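Call for participants – tabletop sorting and packing trials, Toltilach site

Flonel seeks adults to place household items in a storage bin on a marked table. Sessions last 80 minutes, with a 10-minute break. Apply by the end of February, quoting reference 1478. 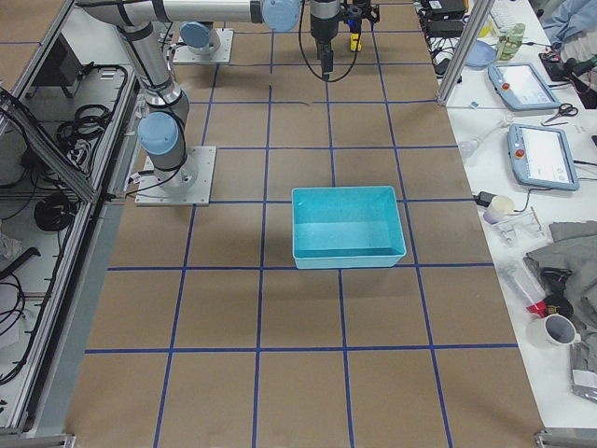
Is packing experience required?
None is needed; written instructions are issued at the start.

Duties consist of placing items, emptying the bin and returning it to its assigned cell.

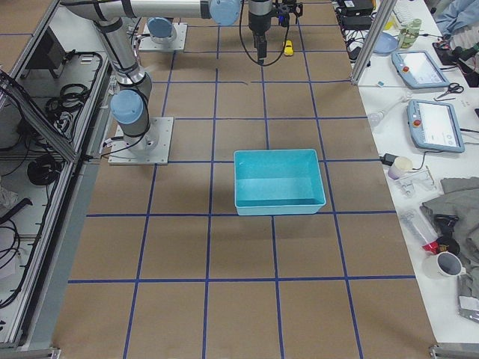

Participants must be able to stand for 30 minutes at a time and read a simple grid plan. Positions are given by the blue tape lines on the brown paper – the turquoise bin straddles one of them, so its location is recorded by line, then by cell. Send applications to the Krajewska office, Toltilach.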